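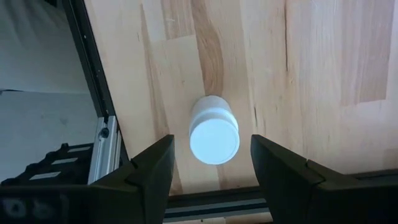

Do containers in a kitchen or workshop need labels? Most of them do, and the ones that get by without a label are the ones used every day.

I write this against the current fashion for clearing every surface and decanting everything into matching white jars. The jars are fine. I own 18 of them, in two sizes. My objection is to the plain white cylinder with a lid and no text on it, standing on a nice piece of wood, treated as a finished storage solution. It is a finished container. Storage also requires that a person can find out what is inside without opening it.

The argument for blank jars is visual. A strip-built wooden top already carries a lot of pattern: the boards differ in tone, there are knots and streaks, and old ones develop fine cracks. A plain white cylinder sits calmly against that. I accept this. I also accept that printed packaging is ugly, and that most of it is larger than its contents.

The argument against is retrieval. An opaque jar has to be identified by position, by weight or by opening it. Position works until someone else puts the shopping away. Weight separates salt from dried mint and very little else. Opening works every time, but it wears the seal and lets in air, and with baking powder or instant yeast that shortens the useful life of the contents. In my own kitchen I lost a batch of bread last May to cornstarch stored where the milk powder should have been. The two jars were identical and both were full.

Clear glass is the usual reply. It solves identification for beans and pasta. It does not solve it for white powders, and it lets light reach spices and oils. The Trernico catalog sells its opaque jars on exactly that point, then shows them unlabeled on every page.

My rule has 4 parts. Anything opaque gets a label on the body, never on the lid, where lids can be swapped. The label carries the name and the date of filling. Anything used daily may stay blank, up to 3 jars per household. Anything that could harm someone if mistaken for food stays in its original packaging, whatever it does to the look of the shelf.

The label itself need not be elaborate. Paper tape and a soft pencil will do – the tape peels off cleanly if it is replaced at each refill, and pencil does not run when wiped. I tried a Nuva label printer for a year and went back to tape. The printer was in a drawer and the pencil was on the counter.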